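Sakville Kitchenware Group: minutes of the May meeting
May -- minutes taken by Iida Suominen
Print this page | E-mail this page

Present: Vilja Riihimäki (chair), Montri Mahawong, Jarrah Ormsby, Iida Suominen. Apologies: Kauko Lappalainen.

1. Previous minutes. Accepted with one correction: the catalog number of the mug tree is 337, not 331.

2. Mug tree and enamel mugs, shared table. 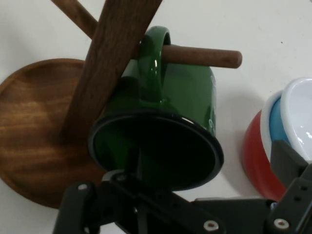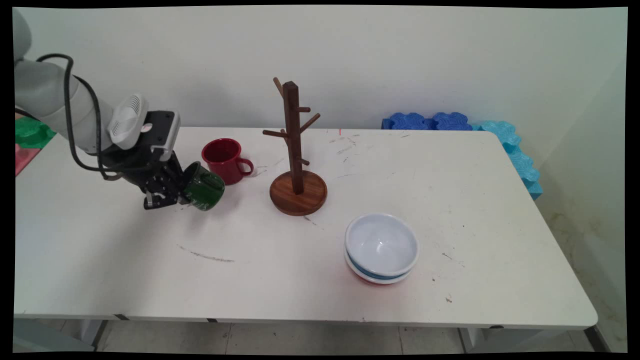
Mr. Mahawong reported on hanging the mugs by the handle. He prefers the right-hand pegs for the first mug. Ms. Riihimäki asked whether a full tree would tip if loaded on one side. No figures were available. Agreed: load opposite pegs in turn until the base has been tested. Action: Mahawong.

Jarrah Ormsby asked that enamel rims be checked for chips before mugs go back on the tree. Chipped mugs are to be set aside and listed -- not thrown out. Agreed.

3. Bowls. Proposal to keep bowls in stacks of three beside the tree. Ms. Suominen noted that stacks left too close to the base get knocked when a mug is lifted off. Minimum gap set at 14 cm. Accepted.

4. Table top. The white surface marks easily. Trellus has quoted for a replacement top, delivery in 15 working days. Ms. Riihimäki wished to try a cleaning paste first. Quote held over. Action: Ormsby to buy one tub and test it on a corner.

5. Storage. The Zutia shelf unit is still in the hallway. Brackets do not match the wall plugs. Kauko Lappalainen had sent a note offering his own drill; accepted. Room 1804 to be kept clear for the work.

6. Other business. Labels for the bowl shelf: plain text, no color coding. The Miyazaki tea set stays in its box until item 5 is closed.

Meeting closed at 4:40 p.m.

Comments (3)

K. Lappalainen: Drill is fine but I have no masonry bits. Please add to item 5.

montri_m: Item 2, I said the upper right peg, for the record.

Iida S.: Both noted. Will go in the next set.

Print this page | E-mail this page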